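We are looking for people to help us compare two grippers, the Uken and the Clukley, on ordinary household objects. You do not need a technical background. Most of the session is spent guiding an arm by hand and telling us which gripper you would sooner use. 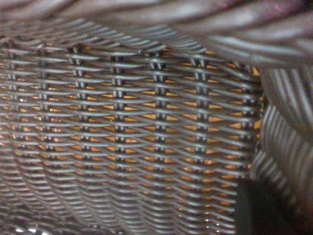 Bajwa Handling Group

Woven objects are part of this round. The strands are narrow, the gaps are small and the surface curves away at the corners, so we want to see how different people line up a finger before they close it.

What you would do: one session in December, starting at 9:30 am or 1 pm. You get a short practice, then 22 tries with each gripper — the order is drawn on the day. Between sets you fill in a form on comfort, effort and how well you could judge the distance from the wrist camera view.

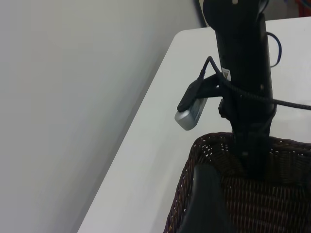
Woven basket and black upright on the white table, wrist camera view.

Who can apply: anyone 18 or over who can stand for short periods and has normal or corrected vision. Left-handers are especially welcome. We have 37 places.

Payment is $100 per session, paid by bank transfer. Travel is not covered, but parking behind the Clulora building is free.

To apply, send us your name, your preferred start time and whether you have used a robot arm before — either answer is fine. Please wear closed shoes and tie back long hair.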